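Gistumcombe Channel Account Safety Checklist
January check, main channel and clips channel

Use one copy per channel. Mark each item OK, Fix or N/A and write a comment if it is anything other than OK. Fix items stay on the sheet until somebody has tested them. The Grendwood channel is covered on its own sheet.

Section A. Sign-in and access

A1. Owner account has two-step verification turned on.
Result: OK
Comment: Using the security key. The text message option was removed last time and is still off.

A2. Backup codes printed and stored away from the desk.
Result: Fix
Comment: The printed codes are the old set. New codes were made in the fall and never printed. Print them, put them in the gray folder and shred the old page.

A3. Recovery email and phone number are current.
Result: OK
Comment: Recovery email tested, code arrived.

A4. List of people with channel permissions reviewed.
Result: Fix
Comment: Two editors from the Pillitz series still had access. Both removed during the check. One had Manager, which is more than an editor needs. From now on editors get Editor (Limited) unless they have to see revenue.

A5. Nobody shares the owner password.
Result: OK

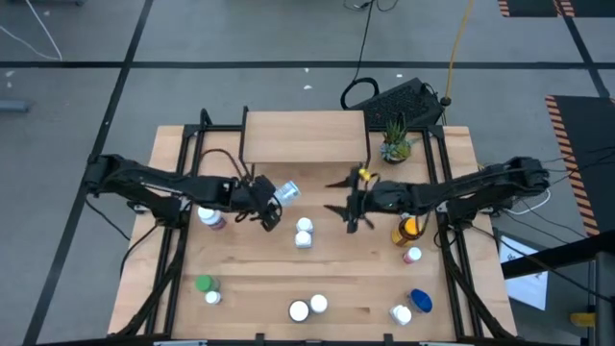

A6. Connected apps and sites reviewed.
Result: Fix
Comment: An old thumbnail testing tool still had permission to manage videos. Access revoked. The scheduling tool stays. Check that it can still post after the password change in A7.

A7. Owner password changed in the past 12 months.
Result: Fix
Comment: Changed during the check. Saved in the password manager only.

Section B. Sponsor mail and files

Most stolen channels start with a bad attachment, so go slowly in this section.

B1. Sponsor offers are opened only on the mail laptop, which is not signed in to the channel.
Result: Fix
Comment: The rule is known but the mail laptop was signed in to the clips channel. Signed out and browser data cleared. Do not save the channel password in that browser.

B2. File extensions are set to show on all computers.
Result: OK
Comment: Contracts come as PDF. A "contract" ending in .scr or .exe gets deleted. The same goes for a zip with a password in the body of the email.

B3. Sender address compared with the company's own website before any reply.
Result: OK
Comment: Two fake offers in the inbox this month, both for video editing software. Reported as phishing.

B4. Paid promotion box ticked on every sponsored video.
Result: Fix
Comment: Missing on one clip cut from a sponsored upload. Box ticked. The clip has to carry the disclosure even if the sponsor is only mentioned in passing. 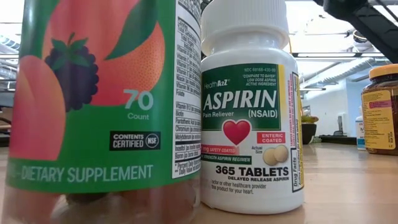 Fruit-labeled supplement bottle, 70 count, beside the aspirin.

Section C. Comments and community

C1. Held comments cleared.
Result: Fix
Comment: 466 waiting on the main channel. Mostly links and fake giveaway messages. Clear the queue before the next upload, then look at it weekly.

C2. Blocked words list up to date.
Result: OK
Comment: Added the messaging app names the giveaway bots are using. The list now has 200 entries.

C3. Impersonator accounts searched for and reported.
Result: OK
Comment: Search the channel name with an extra letter, a period or an underscore. Found one copy with our old banner. Reported, waiting on the outcome.

C4. Pinned comment on recent videos is ours and the links in it work.
Result: OK

Section D. Video backup and private details

D1. Original files for the last 6 uploads are on the backup drive.
Result: OK
Comment: Opened each file and played a bit from the middle. A file name in the folder is not proof that the copy is good.

D2. Street address, license plates and mail labels checked before upload.
Result: Fix
Comment: A return address is readable for a second or so in the Sung episode. Blur it in the Studio editor. The original file needs the same fix so the clip version does not bring it back.

D3. Live stream key reset after a guest has used the streaming computer.
Result: Fix
Comment: Not done after the last guest stream. Reset, and the new key tested with an unlisted stream.
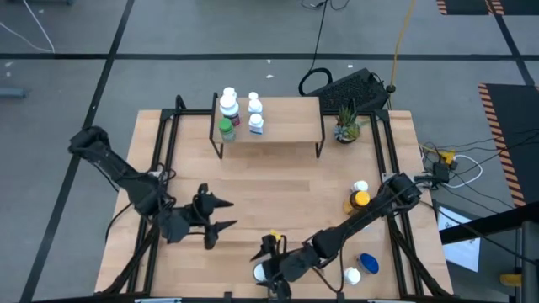
Magdalini Manolakis: On D3, please add a line about the unlisted test streams. I keep finding old ones in the content list, and a couple had chat replay left on. I'd delete them the same day. On A4, can we review permissions whenever a series wraps? January is too long to wait if somebody left in the spring.

Both added to the next version as D4 and A8. Until then, write them in by hand at the bottom of the sheet.

Open items carried over: A2, A6 (scheduling tool test), C1, D2.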